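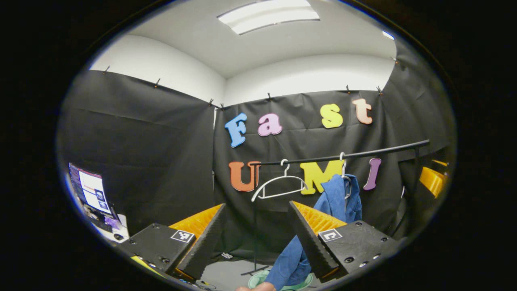 Two gripper fingers with ridged orange-yellow pads, and a denim shirt on the rail.

Have you ever tried to hang up a shirt with only two fingers? It's harder than it sounds! The shirt flops about, the sleeves go where they like, and the hanger swings just when you want it to keep still. This is the sort of puzzle the robot club at Kornesside has been working on, and they have named their project Mak.

A robot doesn't know what a shirt is. It has to be shown, and the club does this with a gripper that you hold in your hand, a bit like a very large pair of tweezers. It carries a camera of its own. You squeeze, the fingers close, and the camera records everything from just behind them. Later on, a computer studies the recordings and looks for patterns - where the collar was, which way the hanger was tilting, when the fingers ought to close.

One go isn't nearly enough, of course. Think how many times you practised tying your laces! The club would like to have 1000 recordings by June, and 2000 before they take Mak to the Sernville robot day. There are 14 children in the club and they work in pairs, so everybody gets a turn at holding the gripper and a turn at looking after the computer.

Clothes are tricky because they change shape whenever you move them. A toy brick stays the same if you turn it over, but a shirt can crumple in more ways than anyone could draw. Try it at home with a jumper and a pair of kitchen tongs (do ask a grown-up first), and see how long it takes you to get it on the hanger.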